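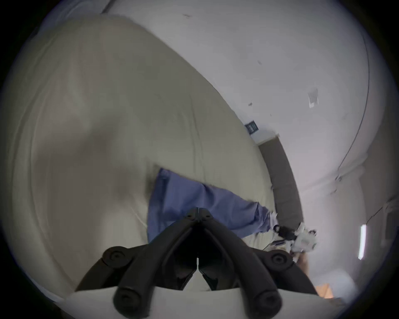
Gripper comparison: two fingertip sets on cloth

Abilio Vidal, Lokville workshop

The August round of handheld gripper tests covered fabric only. The rigid parts were finished in the previous round and are not repeated. Two fingertip sets were compared on the same linkage: the Tu tip, a plain tapered finger closing to a point, and the Grulska tip, which has a wider pad and a shallow lip on the inside face. Both mount to the four-pivot linkage with the same screws. Swapping a pair takes a few minutes, most of it spent resetting the closed position.

Method

Each trial started with a blue cloth lying on a larger cream sheet. The operator approached with the wrist camera running, closed on the cloth, lifted it clear, moved it to the side and released. A trial counted as good if the blue cloth came up in one grasp and the sheet stayed where it was. Picking up both layers was logged as a double. Closing on nothing was logged as a miss. Regrasping was allowed for the operator's own practice but the trial was scored on the first attempt.

We logged 900 trials in total, split evenly between the two tips. Of these, 733 were good. The remainder went into the log as doubles, misses or drops, with a short comment where the operator had one. The grip switch was sampled along with the video, so finger opening can be checked against the image at any point in a trial.

Tip results

The Tu tip did better on hems and folded edges. With the jaws nearly closed, the point can be placed against one side of a fold and slid under it before closing. It also leaves more of the cloth visible to the camera, which matters in the last part of the approach. Its weak spot is flat cloth with no raised edge. The points either skate over the surface or press down far enough to pick up a pinch of whatever is underneath. Most of the doubles in the log have the Tu tip on them.

The Grulska tip was steadier once it had hold of something. Drops during the sideways move were rare, and the cloth rotated less in the grasp. Against that, the lip catches on the lower layer when the jaws are dragged along it, and the wider pad hides the contact point from the camera. Operators tended to tilt the wrist to see past it, and the tilt then changed the angle at which the fingers met the cloth. Two of the operators asked for the lip to be ground back. We have a pair with half the lip height on order from Ziretley and will run them on the same cloths.

Finger force was held the same for both sets. We did try a lighter spring on the Tu tip for one afternoon. It reduced doubles slightly and increased drops by more than that, so the standard spring went back in. Those trials are stored separately and are not part of the total above.

Camera notes

The wide lens stays. A narrower one was fitted for a single session and gave better detail on the weave, but the cloth left the view during the lift and the tracking lost its reference points. With the wide lens there is enough of the ceiling and walls in view to keep the pose estimate stable even when light-colored fabric fills a large part of the image. Plain cream cloth has very little texture to track, and the room does most of the work.

Two settings were changed partway through. Exposure is now locked at the start of a session. On auto, it shifted whenever the sheet came close to the lens, and the darker cloth lost detail in its folds. The camera mount was also raised by 3 mm to bring more of the area ahead of the fingertips above the linkage. The outer pivots are still in view and we use them as a quick check that the mount has not slipped.

Tracking dropped out in roughly 94 trials, nearly all from before the exposure lock. The scores for those trials stand, as they were taken from the operator's sheet, but the motion data will not be passed on for training.

Controller

The timestamp offset between the grip switch and the video has been corrected in the logger. Anyone holding recordings from before this round should reprocess them with the current version before comparing closing times. The old offset was constant within a session but changed from one session to the next, so a single correction value will not fix a mixed folder.

Known faults

The lower left pivot on the second unit works loose over a long session. Thread lock has been applied. Check for side play before starting and again at the midday break.

The cable on the first unit is too short for a full reach across the work surface. Use the longer one from the spares drawer and clip it to the handle, with a loop left free at the wrist.

Next round

Flat cloth with no raised edge, both existing tips plus the reduced-lip pair when it arrives. Towels and knits will follow. Operators who want a slot should add their initials to the bench schedule, along with the unit they have been trained on. Fingertip drawings and the scoring sheet are in the shared folder under the Grulska project name.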